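Wirnstead Student Robotics
Pre-session safety check, main hall and mezzanine
Hand-held gripper project (scissors and paper task)
Checked 28 August 2019

Each item is marked Pass, Pass with comment, or Fail. A Pass means I looked at it myself. Last year's sheet had every box ticked in the same pen at the same slant, and I don't believe a word of it.

1. Walkways and floor

1.1 Route from main door to work tables clear. Pass.

1.2 Cables off walking routes or covered. Fail. The power strip is on open floor with its leads running out across it. The May sheet says "cable covers ordered". I have found an order number and no covers. Until they turn up, leads get taped down before anyone starts work, and that includes set-up.

1.3 Boxes and packaging stored away from work area. Pass with comment. Cardboard by the windows, stacked two high. Tolerable there. It is not a shelf, so no tools on top.

1.4 Drinks kept away from electrical equipment. Pass with comment. Bottles are on the floor near the fans. Lids on, please, and move them further along. I wrote the same thing in May.

1.5 Fans stable, guards fitted, leads sound. Pass. Both switched off at the wall and checked by hand.

2. Mezzanine and stairs

2.1 Railings firm. Pass. Leaned on them the full length.

2.2 Nothing left on the edge above the tables. Pass. Anyone watching from up there keeps phones and tools in pockets. The risk assessment says students "will be reminded". Who by, and when? Put a name against it or take the line out.

3. Grippers

3.1 Housing free from cracks and sharp edges. Pass on both units in use. The spare has a rough seam where the two halves meet and is not to be issued until it has been filed.

3.2 Jaws open and close freely, pads secure. Pass with comment. One pad on the spare lifts at the corner. Glue is not a repair I will sign for twice.

3.3 Hand straps fitted and adjusted to the user. Pass with comment. Straps get passed from a big hand to a small one without being touched. A loose strap means the tool turns in the hand, and on this task the tool has a blade in it.

3.4 Marker tags fixed flat. Pass.

3.5 Pinch points explained to new students. Fail. I asked and got "it's obvious". Then it will not take long to say.

4. Blades

4.1 Scissors signed out and in. Pass.

4.2 Round-ended scissors used where the task allows. Fail. The project plan lists Arkwood round-ended pairs. What came out of the drawer was a mixture. I am told the pointed ones "cut better for the data". I would like to see that shown before I accept it as a reason.

4.3 Scissors never carried across the room in a gripper. Pass with comment. Pass only because I did not see it done. Put them down, walk, pick them up again.

4.4 Arm's length between the person with the blade and the next person. Pass with comment. See below.

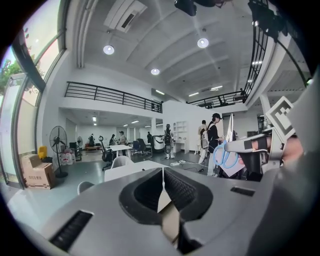 Guerreiro, commenting on the draft of this sheet, thinks 4.4 is too strict and says an arm's length makes any two-person task impossible, as one student has to steady the paper while the other cuts. The suggestion is a clamp for the paper and a rule that the second student keeps both hands behind the clamp.

I accept the clamp. I am less sure about the rule, having watched how long rules last in the second hour. 4.4 stays as written until the clamp is on the table and has been tried with the scissors closed.

5. Electrical and charging

5.1 Plugs and leads in date. Pass with comment. 25 items on the list, labels in date on all but one extension lead, which I have taken away. Do not come looking for it.

5.2 Batteries charged on the tray and never overnight. Pass.

5.3 Load on the power strip within its rating. Pass. The Skududis charger is marked 700 watts and goes in a wall socket by itself. The club handbook says it can share. The handbook is wrong.

6. People

6.1 Numbers within limit. Pass. The limit for blade work is 8 at the tables. People passing through don't count towards that but they do get in the way, so bags off and against the wall.

6.2 Long hair tied back, lanyards off. Pass with comment. Remind at the start.

6.3 First aid box stocked. Fail. Plenty of bandages, no small plasters. Small cuts are what we are going to get.

6.4 Near-miss book in use. Pass with comment. 236 recordings logged since May and not one near miss in the book. Either we are the most careful students in the county or it is not being filled in. I have moved it next to the sign-out sheet and tied a pen to it.

Actions before next session

Tape or cover all leads (1.2)
Pinch point talk, with signatures (3.5)
Pointed scissors out of the drawer (4.2)
Clamp bought, fitted, tried (4.4)
Plasters (6.3)

Blade work does not start until 1.2, 3.5, 4.2 and 6.3 are done – done meaning I have seen them.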